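Re: [meltdale-list] teaching by hand, first numbers

> We logged 687 demos on the Gerno cell this January, all by
> remote control. Success on the laundry task is up to 54 percent,
> so I think we can drop hand guiding for good.

54 percent of what, though? If the same person drove every demo and then set up every test, I would expect a number like that and I would not trust it. At Andau we had 9 good runs in a row, then moved the machine a little and got 4 more before it fell apart.

I also don't buy that remote control is the better teacher. You lose the feel of the cloth, and the operator starts making odd little pauses -- the policy learns those too. 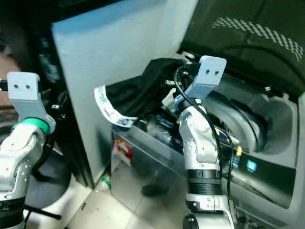
So before anyone drops hand guiding, please run both on the same shirts with a driver who hasn't seen the task. Hägglund has the old logs if you want something to compare against.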